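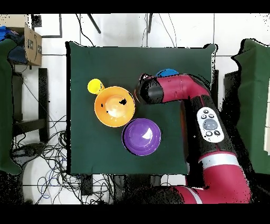 Tag der offenen Tür

Silvana Quintana war wegen der Schnittchen gekommen. Das hätte sie vor Gericht zugegeben. In der Einladung der Firma Veltar hatte »mit kleinem Imbiss« gestanden, und wer wie sie seit achtzehn Jahren für den Gorkbridger Anzeiger über Kreisverkehre und Kaninchenschauen schrieb, las Einladungen von unten nach oben.

Der Imbiss war um elf, die Vorführung um zehn. Man hatte bei Veltar offenbar schon Erfahrung mit der Presse.

»Das ist Cokus«, sagte der junge Mann mit dem Namensschild, auf dem kein Name stand, nur »Team«. Er sagte es in dem Ton, in dem andere Leute ihr Neugeborenes vorstellen, und trat einen Schritt zur Seite. Cokus war rot und schwarz und bestand aus Arm. Vor ihm lag ein grünes Tuch auf einem Tisch, darauf ein paar Schüsseln, wie man sie zum Kindergeburtstag hinstellt, und ein gelber Becher, der schief an der orangen lehnte.

»Und was macht er?«

»Er räumt auf.«

»Wo?«

»Na, hier.«

Silvana sah auf den Boden, auf dem sich die Kabel zu einem Nest verknäult hatten, in dem ein mittelgroßes Tier hätte überwintern können, und schrieb: räumt auf (Tisch).

Außer ihr waren noch ein Ehepaar da, das eigentlich zum Küchenstudio nebenan gewollt hatte, und ein Herr in Wanderschuhen, der zu jedem Satz nickte, bevor er zu Ende war. Der junge Mann erklärte, Cokus sei das Nachfolgemodell von Sultana. Sultana habe nur zwei Dinge gekonnt, greifen und loslassen, aber nicht immer in dieser Reihenfolge. Man habe sie im Februar in den Keller gebracht. Er senkte dabei die Stimme, und der Herr in den Wanderschuhen nahm die Mütze ab.

»Wie oft hat er das geübt?«, fragte die Frau vom Küchenstudio.

»Achthundert Mal.«

»Mit denselben Schüsseln?«

»Mit denselben Schüsseln.«

Sie sah ihren Mann lange an. Der Mann betrachtete die Decke.

Dann ging es los, oder es ging jedenfalls etwas los. Cokus surrte. Der Arm schob sich an die große Schüssel heran und blieb stehen, so wie man vor einem Regal im Baumarkt stehen bleibt. Silvana kannte diese Haltung von ihrem Vater. Sie hatte meistens bedeutet, dass er vergessen hatte, warum er in die Küche gegangen war, und dass man ihn jetzt auf keinen Fall ansprechen durfte.

»Er denkt«, flüsterte der junge Mann.

»Worüber?«

»Über die Schüssel.«

Es wurde sehr still. Im Flur fiel eine Tür zu. Silvana ertappte sich dabei, dass sie die Luft anhielt, und ärgerte sich, denn für eine Schüssel hatte sie noch nie die Luft angehalten, nicht einmal für die ihrer Großmutter, und die war aus Meißen gewesen.

Um zehn vor elf roch es nach Kaffee. Der Herr in den Wanderschuhen war schon auf dem Weg. Das Ehepaar stritt leise darüber, ob man eine Spülmaschine brauche. Silvana stand allein am Tisch und sah den Turm an, Blau auf Lila auf Grün auf Rot und ganz unten noch einmal Blau, jede Schüssel ein wenig versetzt. Es hätte auch ein Dreijähriger gewesen sein können oder ein sehr teurer Architekt.
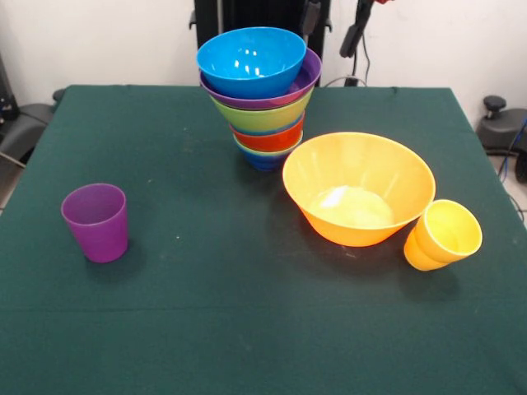 Der Turm von Gorkbridge. Orange Schüssel und Becher warten noch auf Anschluss.

»War er das?«, fragte sie.

Der junge Mann war rot geworden, fast so rot wie Cokus. »Den Turm? Also. Im Prinzip.«

»Im Prinzip ja oder im Prinzip Sie?«

Er sah zur Tür, dann zum Arm, als könnte der ihm aushelfen. »Die blaue obendrauf«, sagte er schließlich, »die war ich. Er hatte sie schon fast. Ich konnte das nicht mehr mit ansehen.«

Silvana klappte den Block zu. Sie hatte dreihundert Zeilen Platz, und eigentlich war das die Überschrift. Sie dachte an ihren Vater, dem die Mutter am Ende immer die Marmelade gereicht hatte, mit genau diesem Gesicht.

»Gibt es Schnittchen mit Ei?«, fragte sie.

Es gab Schnittchen mit Ei. Im Anzeiger stand später, die Vorführung sei auf reges Interesse gestoßen und der Turm habe gehalten.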